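Dos brazos y una mesa blanca: la jornada de puertas abiertas de Camley

La sala de ensayos de Camley, en Stestisberg, abre al público una vez al año, en abril. La visita empieza en el taller de montaje, sigue por metrología y termina en las celdas de manipulación, donde se concentra la mayor parte de los visitantes.

Boonmee Nuchit, responsable de integración, dedica la primera media hora a los materiales flexibles. Un tornillo tiene una forma conocida; un hilo la cambia en cuanto se toca. El planificador Mukel, desarrollado en la casa, recalcula la trayectoria a partir de la vista fija de la celda y reparte el trabajo entre los 2 brazos. El conjunto de entrenamiento actual reúne 3596 secuencias, de las que 404 se reservan para validación.

«La pinza cierra bien desde el primer prototipo», explica Nuchit. «Lo que nos ocupa es decidir por dónde coger».

La celda es sobria: paneles gris claro, iluminación uniforme y un raíl negro en el frente al que se fijan ambos brazos. Al fondo de la mesa, una fila de cubetas de plástico de colores; sobre el tablero, un alambre fino de tono cobrizo y una maraña de cordón azul, junto a la pinza derecha.

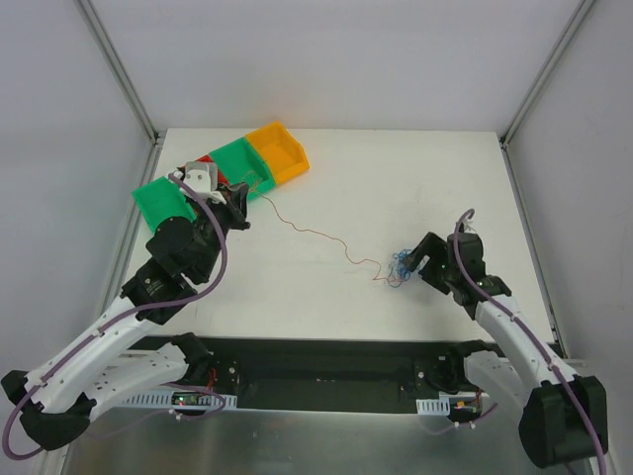 El control de bajo nivel corre en placas Matoušek, una por brazo según el esquema que se entrega a la entrada. Nuchit prefiere esa separación – un fallo de comunicación detiene un lado y deja el otro en posición conocida – aunque obliga a sincronizar relojes antes de cada serie. El recableado de las muñecas está previsto para la próxima revisión, junto con un cambio de firmware que debería reducir la latencia. Las fichas técnicas de la celda pueden solicitarse en la recepción de Camley hasta final de mes.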